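Vehicle Recall Claims Text Set, data card

Summary

The set contains 2,000 short letters written by car owners to a compensation program after a safety recall. Each letter has the decision that was given on the claim. We prepared it for people who study how plain the language in claim letters is, and which missing papers cause a delay.

The recall concerned a seat belt anchor on the Wukell Cormier sedan. The program was run by Tarivard, a claims office, and it closed for new filings in August.
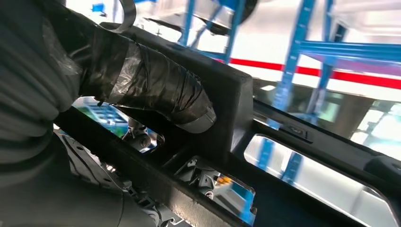

Black molded panel with openings.

What is in the files

letters.csv holds one row per letter: claim number (replaced with a random one), the text, the year of the car and the type of claim. The type is "repair cost", "injury" or "lost use".

decisions.csv holds the result: paid, paid in part, refused or withdrawn. Of all letters, 1,874 have a final decision. The others were still open when we received the copy, and their result field is left empty. Please do not read an empty field as a refusal.

Labels

Two readers marked every letter for missing documents, for example a repair bill or proof of ownership. They gave the same label in 1,582 cases. Where they did not agree, Delwyn Tautahi read the letter again and made the choice — both first labels are kept in separate columns, so you can make your own rule.

Personal data

Names, addresses, phone numbers and plate numbers were taken out with the Botolier script and then checked by hand. In 32 letters the story itself could identify the writer, so the middle part was replaced with the word REMOVED.

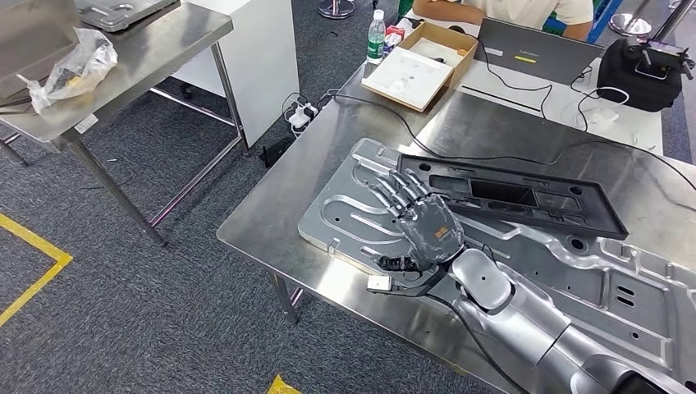
Can I join a letter to its decision if the owner filed more than one claim?
Use the column claim_id and not owner_id, as one owner can have several claims with different results.

Known limits

All letters are in English. Claims made by phone are not included. Letters written by lawyers are marked with L in the source column, and they are much longer than the rest — it is better to study them apart.

Version

1.1, May 17, 2026. Corrected the car year in rows where it was read as text.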